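Wrist camera policy does well in sim eval, then can't repeat its own number

Posted December 11, 2018 in Manipulation / Learning

I'm trying to reproduce the grasping result from the Kesetti write-up, where they train on simulated wrist views only and report 93 percent success on thin objects. My first evaluation gave 79. My second, same weights, gave 27. I would like to believe the network had a bad night, but I'm told they don't.

Setup is the Sketton simulator, wooden table, one thin object to pick and one distractor. 276 trials per evaluation. The policy sees the wrist view and nothing else. A typical view with the stick asset:
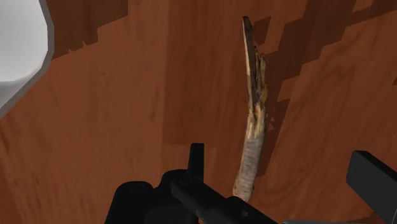
Does the order of the trials matter if the policy has no memory between them?

It shouldn't, but it can if the simulator doesn't fully reset. Leftover joint velocities or a random generator carried over from the previous trial will make trial 40 depend on trial 39. Shuffle the order, keep each trial's seed fixed, and compare the results one by one.

sketton_refugee

What Kassab_fan wrote at the end there is the first thing to try. I'd add that the write-up picks the best of several checkpoints using the same trials it reports – it's in a footnote, where such things go to retire. So 93 is a flattering number and you may never see it. That doesn't excuse a drop from 79 to 27, though. Log the random seed, the physics step and the object pose at the start of every trial. Then run one trial twice. If the two runs differ, stop training things and go fix the simulator.

Also check your shadows. Low-resolution shadow maps give you blocky edges, and a policy trained on those can get attached to them. If the light position is randomized in one evaluation and fixed in the other, you've been running two different tests.

bonderow_bench

Use a real robot.

gripes_and_grippers

Update from me, the original poster: the light was randomized in the second run and fixed in the first. I had set that myself in September and left no note. Rerunning both with fixed seeds now.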